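Home Interviews Projects Newsletter About

6 min read

Two arms, one green garment, and a lot of waiting on the planner

I caught Craig Haldane at nine in the morning, which he says is the only hour he can talk about code without getting mad at it. Craig writes the control and planning software for the folding setup at Brokum, and I'd been bugging him for a chat ever since I saw his notes on the Gutard tool (it's the scheduler that decides which arm moves when).

I asked what the hard part is, expecting him to say vision. Nope! "It's timing," he told me. "Finding a decent spot to grab is a solved problem maybe four times out of five. Getting two arms to agree on when to squeeze, that's where my January went."

The old version planned each arm separately and merged the results at the end. It worked great on towels. On anything with sleeves, one arm would start pulling while the other was still making up its mind.
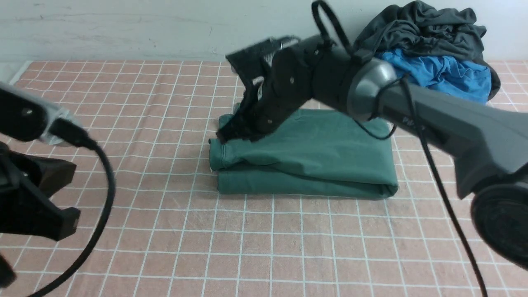

What Gutard does differently

Craig got pretty excited here, so I'll do my best to keep up. Gutard keeps one shared timeline, and either arm can ask for a hold. If the left one isn't sure of its grip, the right one stops and stays put. "I set the hold to 300 milliseconds and everybody said it was too long," he said. "Then they watched it for an afternoon and quit saying it."

He's also a big fan of the wrist views. The head camera tells the planner where the clothes are, but the close-up view is what the last bit of the approach runs on - and it has its own headaches.
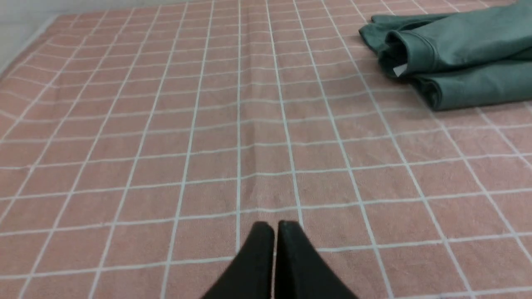 Wrist view: nearly closed fingertips, the grid cloth, and a folded garment at upper right.

"See the ridge in the cloth?" Craig said, pointing at his screen. "To you that's a wrinkle in the mat. To an early build of my segmenter, that was laundry." He ended up writing 18 little test cases just for creases, and he still runs all of them before every release.

Then there's what happens when the fingers have hold of something and the whole view fills up with fabric. I wondered how the software gets anything useful out of that, and he laughed. Mostly it doesn't try. Once the cloth covers roughly 70 percent of the view, the wrist camera's vote gets turned way down and the joint readings take over.

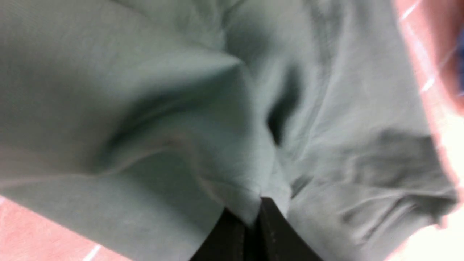 Logs, logs, logs

My favorite part was the replay tool, which they call Yurchenko (I asked why, and he just shrugged). It lines up every camera with every motor command, so you can scrub back to the moment a plan went sideways. Craig had 168 saved runs in there when we talked, and he seemed to know a scary number of them by heart.

"Before this I was reading text files," he said. "Now I drag a slider, I see both grippers on the cloth, and I can ask which one got there on an old plan."
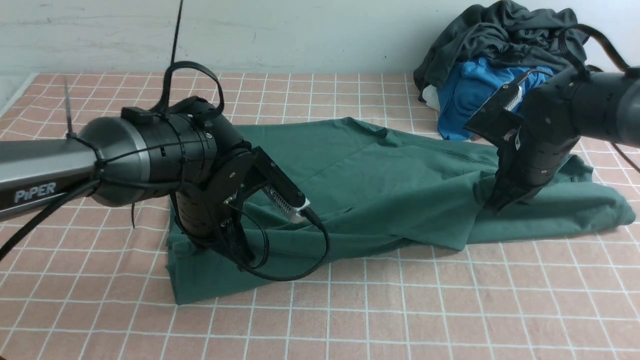

Head view, both grippers on the green garment.

Next up is letting the planner change its mind in the middle of a fold, which it can't do yet. Right now a bad grasp means letting go and starting from the top. Craig wants it to fix just the one corner and carry on, and he's hoping to have something to show the folks at the Cernport meetup. I told him I'd be there with more questions, and he said to bring coffee.

Contact | Copyright, all rights reserved | Back to top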